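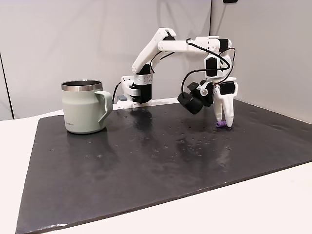 By Ziad Salameh, Project Lead, Open Hearings Project
Submitted to Philomena Phelan, Grants Officer, Ristley Fund
July 1, 2026

Dear Ms. Phelan,

I am pleased to send you the second progress report on our work to follow the oversight hearings of the Drarklow city council. The report covers the period from the signing of the grant until the end of the spring session.

1. Hearings followed

In this period the council held 10 public hearings on the conduct of city departments. Our team attended nine of them. The remaining one was moved to an earlier hour and the notice reached us after it was closed. We have asked the clerk to put us on the direct mailing list, and this was accepted.

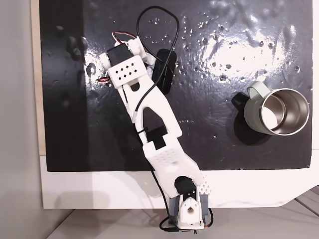

Robotic arm on a black work surface.

2. Requests for records

We sent 81 written requests for documents which were mentioned by witnesses but not attached to the minutes. The greater part was answered within the legal term. The most difficult matter remains the Jeon contract for the bus depot. The council majority says that the letters of the former transport director are internal, and the minority says that they must be public. We do not take a side in this question. We publish both legal opinions on our site, with the full text.

3. Changes from the plan

In the proposal we wrote that transcripts will be ready in two days after each hearing. This was too optimistic, especially when several members speak at the same time. We would like to ask your agreement for a term of nine days.

The training for local reporters in Hotomura is moved to October, after the council recess. The cost stays the same.
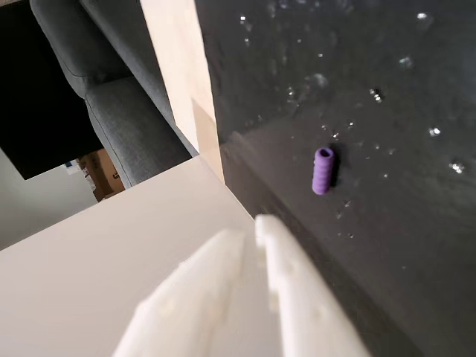
Purple ribbed cylinder on a dark gray surface.

4. Budget

Spending is below the plan in travel and a little above it in copying fees, which the records office raised in the spring. I propose to cover the difference from the travel line. The table with all items is in Annex 2.

5. Next steps

Until the next report we will finish the index of witnesses, and we will ask each party group to correct any error in the names and titles of its members. Please let me know if the new term for transcripts is acceptable to the Fund, so I can inform the two editors before the recess.

With kind regards,
Ziad Salameh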